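Notebook – bench 2, tabletop arm
21 July 2019

Second day with the Bruranov kit on trial. Yesterday went on mounting and cabling, and Girish has the packing list if anyone wants to check what came in which box. The loan runs out at the end of the month and Pieter wants a yes or no on buying before then, so this entry is mostly the things I would want to know if I were signing for it.

Setup. The kit software starts from a taught home pose and four taught table corners. Teaching the corners by hand took most of the morning. The arm is easy to push in free mode close to the base and gets heavy at full reach, and the far corner had to be done twice before the numbers would save. The manual has the corner order as clockwise. The software wants counterclockwise and gives no error if you do it the other way, it just mirrors the table. I have written this on tape on the controller lid.

Objects. We went with kitchen things and toy food because Teltel, the vendor's task library, ships with a "clear and serve" set that uses the same sort of items. Plate, colander, cup, small bowl, fruit. The library asks for a type and an approximate size for each one. I left the color field blank.

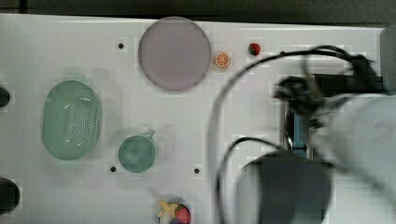

Khanyisile Gumede
Lab engineer, manipulation bench

Speed. Default is 60 percent and I left it there. At that setting the long moves across the table are quicker than I like with loose cable about. The cables come off the arm in wide loops over the table, and the clips in the kit are too stiff to open by hand. Alper is going to try hook and loop straps. If we buy, put a proper cable sleeve on the order, it is not included at either price level.

Runs. Eight tries at picking up the strawberry and putting it on the plate. Six good, two missed. Both misses were the same fault, fingers closing early and pushing the fruit along. I raised the close delay one step after the second and did not see it again, but eight is a small number and I would not quote it to anyone.

The orange slice is harder. It is flat and the fingertips want something to get hold of. No count on this one, I was changing the approach angle the whole time.

Colander and cup not tried yet. I want the cup by its handle and Teltel only offers a rim grasp in the menu. Cheng-en thinks a custom grasp can be added through the config file – to be checked with support.

Support. Wrote to them in the morning about the corner order and had an answer after lunch. Polite, correct, and they already knew about it. Fixed in the next release, no date given.

Against the Shehata unit we had in May: the Bruranov gripper is easier to swap, the teaching screen is worse. Shehata wanted a yearly license per arm. Here it is one payment with two years of updates.

To do
– straps on the cables (Alper)
– ask about custom grasps (Cheng-en)
– repeat strawberry at 40 percent speed
– bowl to plate, banana first
– written quote with the sleeve added, to Pieter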